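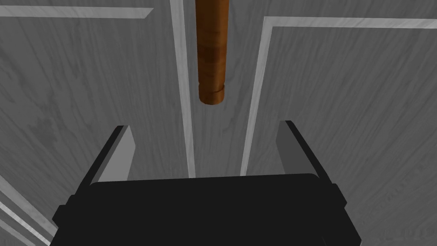 Grey wood grain with pale strips between the panels.

Jan 19, 2022

We moved to Sterville in October, and I am still learning how to live in an old house. In the country where I grew up we had an apartment on the fifth floor, with concrete walls, and the winter stayed outside. In this house the winter has its own room. It is the small one at the back, behind the kitchen, and I work there four days in the week.

The previous owners left us a folder with the old heating bills. I did not look in it before the first cold night, and this was my mistake. Our first bill was 566 dollars. The second one was 662, and in that month we were away for one week! I put both papers on the fridge with a magnet, so that everybody in the family would close the doors.

My neighbour told me to begin with the draughts, before I think about a new furnace. She gave me a stick of incense and said to walk slowly along the walls with it and look at the smoke. I felt a little foolish, but I did it on a windy evening, with all the lights on. At the windows the smoke went almost straight up. At the doors it was another story. 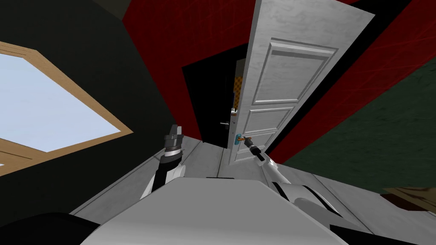
The worst place was the bottom of the back door. The smoke lay down flat there, like grass. I could put three fingers into the gap on the hinge side, and on the other side only one, so the door was hanging crooked, maybe for many years. I took it off with my brother-in-law, we packed the lower hinge with cardboard from a cereal box, and after that it closed with a much nicer sound.

For the gap that was left I went to Perley, the hardware store on the main street. I did not know the English word for the thing I wanted. I made the shape with my hands and the man brought me a door sweep, and then foam tape in two thicknesses, and I paid 74 dollars for everything together. The thin tape was right for the frame. The thick one was too thick, the door would not lock, and I had to peel it off again with a butter knife.

There was a quote too, from a company in Susmont, for blowing new insulation into the attic. They want 1000 dollars for the part above the kitchen only. I did not say yes and I did not say no. We will wait for the next bill and then talk about it at the table, like we do with all the big expenses.

In the meantime I work with a wool blanket on my knees and the back room is a little better in the mornings. I still have to do the cellar door, and the mail slot, which rattles all night when the wind comes from the lake.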